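Posted in December by the Gevico product desk

Tremer Hand-Held Gripper Pair, for teaching pick and pack work

If you run a packing room, you already know where the hours go. They go into the small, fiddly lifts – the strap that won't lie flat, the little item that slides into the corner of the carton just as you reach for it. The Tremer pair was put together for shops that want a robot arm to take on some of those lifts, and that would like the people who do the job today to be the ones who teach it. You hold one gripper in each hand and do the task the way you'd normally do it, at your own speed, and the recordings go toward training the arm that will eventually stand at the end of your line.

We've been selling packing equipment long enough to have watched a good many machines come in the door with nobody on the floor having been asked a single thing about them. The folks at Ivanov, who pack small accessories and returns, went about it differently, and we've borrowed a lot from the way they set things up. Their packers record for part of the morning, in pairs if they like, and go back to the regular tables after lunch. Recording time is paid at the same rate as packing time, and it doesn't count against anybody's daily numbers. We'd suggest the same to any customer, and we're glad to talk it through with your shift leads before you order.

You don't need a special room for it, either. A bed, a bench or a folding table will do nicely, as long as you can reach the carton comfortably from where you stand or sit. Start with a single item in an open box and get the feel of the jaws before you move on to anything crowded. Straps are a fine thing to practice on, being thin and flat and a little stubborn.
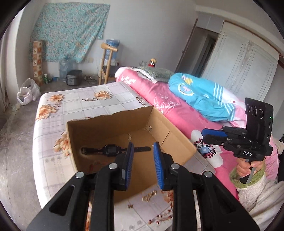
Most of the packers at Ivanov wanted to know whether they were teaching their own replacement, and they said so at the first meeting, quite loudly. The answer they got in writing was that the arm would take the repeat lifts on the late shift, which had been short of people for two years anyway, and that the day crew would move over to checking, repairs and the odd-shaped orders. One of them told us later that she still keeps that letter in her locker, and that her wrists feel better for the change.

We think a letter like that is worth more than any brochure, this one included, and we'll happily send you the outline they worked from. Change whatever you need to fit your own shop.

Now for the practical side. The pair comes with spare finger pads, a soft carry bag and a printed starter guide with 8 practice tasks, beginning with single items and working up to mixed cartons. Plan on 5 sessions before a new person feels at ease, and please don't rush them, as tired hands make poor recordings. Ivanov had 2000 recorded lifts before they let the arm near a live order, and they were happy they'd waited.

Wipe the finger pads with a damp cloth at the end of each shift and look them over for wear. Replacement pads are sold by the set under part number 148, and we keep them on the shelf. Orders in by noon on Thursday go out before the weekend – and if you're not sure which pads you have, just call and we'll figure it out together.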